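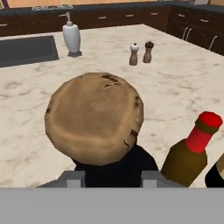
Ticket summary
Product: Stasby fleet planner, lease return module
Site: Carnegie regional office
Opened by: Vilém Kratochvíl
Severity: 2
Status: Closed, workaround in place, patch scheduled

Reported problem
The fleet plan export shows the wrong seat total for the turboprop subfleet after a lease return is entered. The planner retires one aircraft, saves, and runs the capacity report. The aircraft is gone from the tail list, but its seats are still in the total. The error carries into the order proposal that goes to the lessor, Trolent.

Expected result: fleet count drops from 25 to 24 and seat total drops by 85.
Seen result: fleet count drops to 24, seat total unchanged.

Environment
Planner client 7, server on the same release. Rate tables loaded from Notach in June. No custom scripts on the reporting server.

Log

Entry 1. Reproduced on the test server with a copy of the customer's plan file. Any aircraft with a return date inside the current quarter triggers the fault. Aircraft with a return date in a later quarter are handled correctly.

Entry 2. Asked the customer to clear the report cache and rerun. No change. Asked for the export log. The log shows the seat query running before the lease status update is written, so the query reads the old status.
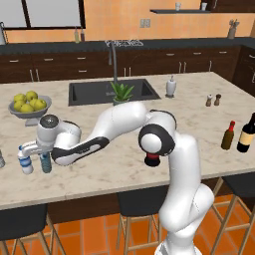 The tail list is built by a second query, which runs after the update. The two numbers on the cover page of the report therefore come from two different states of the same table. No error is raised because both queries finish normally.

Entry 3. Checked whether the Notach rate tables play any part. Removed them from the test plan and reran. Fault still present. Rate tables ruled out.

Entry 4. Forced the status update by hand (Fleet > Leases > Commit pending) and then ran the report. Seat total correct. Repeated with two returns entered in one session. Correct both times. Commit took about 7 seconds on the test server.

Entry 5. Workaround sent to customer. Kratochvíl confirms the total is now right on the live plan. He has withdrawn the earlier proposal to Trolent and will send a corrected one.
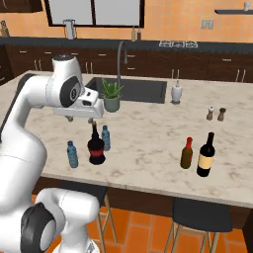 Do plans saved before the workaround have to be rebuilt?
Open the plan, run Commit pending, and save it under the same name. The stored seat total is replaced at the next report run. Exported PDFs are static and have to be exported again.

Entry 6. Defect passed to development. Proposed fix is to move the seat query behind the status write and to block the export while updates are pending. Regression test added for returns on the last day of a quarter.

Entry 7. Customer asked for a warning on the report cover when pending updates exist. Logged as a separate request, not part of this ticket.

Closed 2022-10-30. Reopen if the seat total differs from the tail list after a manual commit. Attach the plan file and the export log.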